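The arm does the cups now, and I have feelings about it
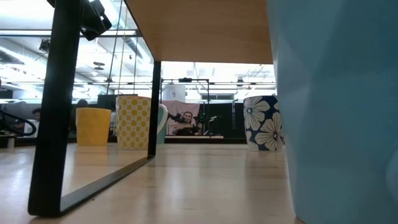 I spent six years teaching people how to put things on shelves, and for the last 13 months I've been teaching arms to do it at Paltano. My old job was showing new hires at a housewares warehouse how to pick up a mug without chipping it, and most of them had it by lunch. The arms take longer. A plain mustard-yellow cup is one problem, a mug with a handle is another, and if you stand a big pale blue one right up close it hides half the table from whoever is looking. People just lean over. You never think about leaning over until you have to teach it!

So when folks ask me if the robots are taking the jobs, I get a little cranky, mostly at how the question is put. At the warehouse where I used to work they brought in two arms last October, and my friend Parveen Gunawardena still has her job there. Same pay, same badge. But she used to handle cups and talk all shift long, and now she watches a screen and clears faults – 18 on a good day, 60 on a bad one. Her wrists feel great. She says she's bored out of her mind, and she eats lunch alone because the breaks got staggered around the machines.

I don't think that last part had to happen. The arm doesn't care when anybody eats. Somebody made a schedule and never asked the people on it, and that could've been fixed in an afternoon (it still could, if anyone over there is reading).

I like my work and I'm not about to quit. I'd just like the pickers in the room before the arms get bolted down. Parveen knows more about cups than I do, and so far we've never paid her a dime for it.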